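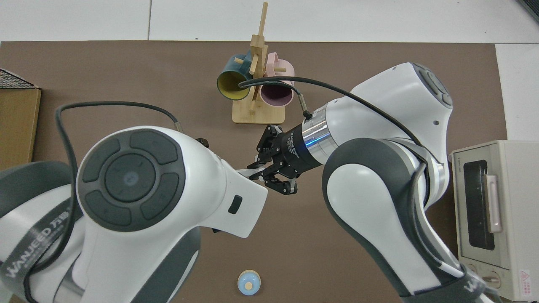

Stadon Mug Tree, light bamboo
Sold by Merkcombe Kitchen Goods

Do you need a mug tree? Probably not. A shelf holds mugs, and so does a row of cup hooks. We stocked this one after turning down several others, mostly because it does one plain job and the maker doesn't claim much more for it.

What it is

A flat base, one upright post and short pegs coming out of the sides. The base is wide for the height of the post, and that was the first thing we looked at. The tall, skinny trees we tried before it tipped when all the weight was on one side.

The pegs are short. Some buyers see that as a fault. A big soup mug with a thick handle will go on, but it won't leave much room for a neighbor. With two ordinary mugs on it you can lift either one off without touching the other. Load every peg and you will be clinking pottery before breakfast.

What the box says

The box calls it "space saving." We don't buy that. It moves your mugs from the cupboard to the counter, and counter space is what most people are short of. If you already keep a toaster oven out, measure what's left before you order. Asmaa Amrani, who tests our kitchen stock, kept hers next to the oven for almost 50 days and then moved it farther off, tired of bumping it every time she reached for the door handle.

The box also says "no assembly." You do have to screw the post into the base. It takes 2 minutes and you don't need tools.

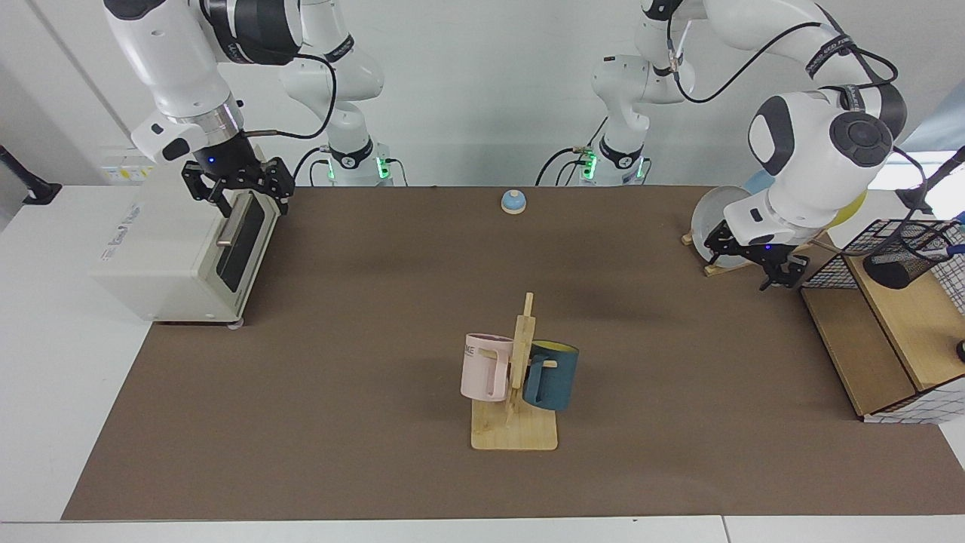 Care

Wipe it with a damp cloth and dry it right away. Keep it out of the dishwasher and don't leave the base standing in a puddle. Hang mugs up dry, or put them in the dish rack first. The finish is thin, and we'd expect it to wear where the handles rub.

How it compares

The Skodmont is heavier and steadier, with longer pegs, and costs a good deal more. Get that one if your mugs are large. The Myung is cheaper, but its post was loose on the sample we got and stayed loose after tightening.

Price and returns

$37, mugs not included. Send it back unused by the end of the month after purchase and we refund the price of the tree. Return postage is yours to pay.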